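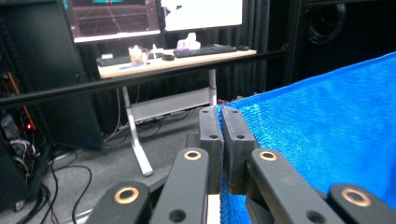
*Finger pads closed on the edge of a blue cloth. The orange-coloured rings lower down are bushings.*

# Rules for Teaching a Robot by Hand

A robot gripper is a tool that opens and closes to hold things. It can be fitted to a robot arm, or it can have a handle so that a person can use it. When a person uses one to do a job, and the movements are recorded, the recording can be used later to teach a robot the same job. One recording of one job is called a demonstration.

A robot learns what the demonstrations contain, including the mistakes. If a person bumps the table in every recording, the robot may learn that bumping the table is part of the job. For that reason, people who make demonstrations work to a set of written rules.

The Mosmont rule book has 21 rules on 28 pages. The pages that follow cover the ones that are easiest to understand without special training.

## Words used on these pages

**Gripper:** the whole holding tool.

**Finger pad:** the flat part that touches the object.

**Linkage arm:** a bar that helps to move the finger pads.

**Bushing:** a ring or short tube fitted in a hole where a part turns. It lets the part turn smoothly and stops the hole wearing away.

**Workspace:** the area in which the job is done.

**Operator:** the person holding the grippers.

## What is a standard?

A rule tells you what to do. A standard is a written agreement, so that many people do a thing in the same way or make a thing to the same size.

You use standards every day. A plug fits a socket in another town as the shape of both was agreed beforehand. A4 paper from one shop is the same size as A4 paper from the next.

Good practice is a third kind of instruction. It is a way of working that people have found to be sensible. It may not be written into any rule, but a trained operator is expected to know it.

| Type | Example |
|---|---|
| Rule | Stop when someone says "stop". |
| Standard | Every batch is named in the same way. |
| Good practice | Put the spare objects away before you begin. |

## Before the work starts

**Check the gripper.** The operator opens and closes it three times with nothing between the pads. It should move evenly and make no scraping noise. A gripper that sticks is put on the repair shelf with a label tied to it. The label says what is wrong, who found it and in which month.

**Check the pads.** Fluff and dust make a pad slippery. Pads are wiped with a clean, dry wipe. Cloth jobs leave more fluff than jobs with plastic or wooden objects, so pads are checked more often during those.

**Check the cables.** A cable must be long enough for the operator to reach every part of the workspace without pulling on it. It must not pass under a chair or between the operator and the object.

**Check the table.** Push it gently. If it moves, it has to be fixed before anything is recorded. A table that shifts between one demonstration and the next changes where everything is.

**Check hair and sleeves.** Long hair is tied back. Loose sleeves are rolled up. Parts that turn past each other can pinch skin or catch on clothing, and the place where this can happen is called a pinch point. Every gripper has at least one, between its finger pads.
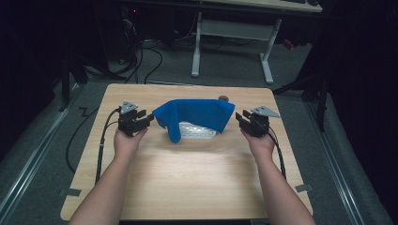
**Mosmont Learning Team · Page group: Robots and Rules**

## During the work

With two grippers, each hand has its own tool. The operator holds them by the handles and keeps fingers clear of the moving parts. In the picture, both grippers are level above the table, one on each side of a blue cloth that lies over a container. Each gripper has its own black cable leading away from the back.

The rules for this stage are short.

1. **Begin from the start position.** The grippers are held still over the table before the first movement. The start position is written on the job sheet.
2. **Move at a steady speed.** Very fast movements are hard to record clearly. Very slow ones waste time and teach the robot to be slow.
3. **Touch only what the job needs.** If the job is about a cloth, the operator does not tidy anything else during the recording.
4. **Use the grippers for everything.** If an object is dropped, it is not picked up by hand while the recording is running.
5. **Do not talk with the grippers.** People wave their hands when they speak. An operator who needs to speak ends the recording first.
6. **Finish with the grippers still.** The end should be as clear as the start.

Anyone in the room may say "stop". The operator then lets go of the object, puts the grippers down and waits. The person who said it gives the reason afterwards. They are never asked for the reason first.

### Why cloth has extra rules

A wooden block keeps its shape when you lift it. A cloth does not. Pick up a towel by one corner and the rest hangs down, and it will hang a little differently each time. Engineers call a thing like this a deformable object. "Deformable" means that its shape can change.

The extra rules are these. Grip the edge or a corner where you can. Close the pads fully before lifting. Do not pull hard with two grippers at once, which stretches the cloth and can drag it out of the pads. Start some demonstrations with the cloth flat and others with it rumpled, as listed on the job sheet, so that the robot is not taught about flat cloths alone.

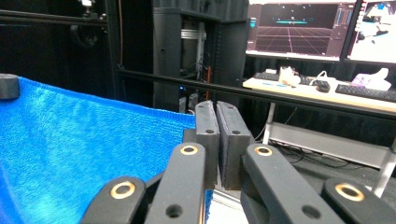 *Two finger pads close together beside the edge of a blue towel. Each pad has a small hole near the top.*

## Naming and counting

At Mosmont, demonstrations are kept in batches. A full batch holds 96. Each batch has a name made of three parts: the job, the month and the operator's initials. A batch of cloth demonstrations made in February by Kekeli Dankwa is called CLOTH-FEB-KD.

The order of the parts does not matter much by itself. What matters is that everyone uses the same order. If one operator writes the month first and another writes it last, a computer sorting the list will put matching batches in different places.

A failed demonstration is marked "failed" and kept. It is not deleted and it is not counted as a good one. The operator writes a short note, such as "cloth slipped from left gripper". Notes like "went wrong" are sent back, as they do not say enough.

## Privacy

Recordings may show the room as well as the job. Before starting, operators check that no letters, name badges or family photographs are in view. Visitors are told that recording is going on before they come in. A visitor who does not want to be recorded waits outside until the batch is finished, or the operator takes a break.

## Who checks the rules?

The person who makes a batch does not check it. A second person, called the reviewer, watches part of each batch and compares it with the job sheet. The reviewer looks for four things: a clear start, a clear end, the right objects and correct notes. If one of these is missing, the batch goes back to the operator.

Rules are also changed from time to time. Anyone on the team can ask for a change by filling in a form with the rule number, the problem and the new wording. The old wording is kept in the back of the rule book with a line through it, so that readers can see which rule an older batch was made under.

## Try it without a robot

You need two pairs of kitchen tongs with blunt ends, a tea towel and a table. Ask an adult before using the tongs.

- Lay the towel flat. Hold one pair of tongs in each hand.
- Write a start position on paper, for example "both tongs closed, one at each side of the towel".
- Fold the towel in half using only the tongs.
- Return to the start position.
- Do it again in the same way, while someone else writes down anything that was different.

Swap places and let the other person follow your written instructions. If they have to ask you a question, the instructions need another line.

*Words by Kekeli Dankwa. Teachers may copy these pages for use in class.*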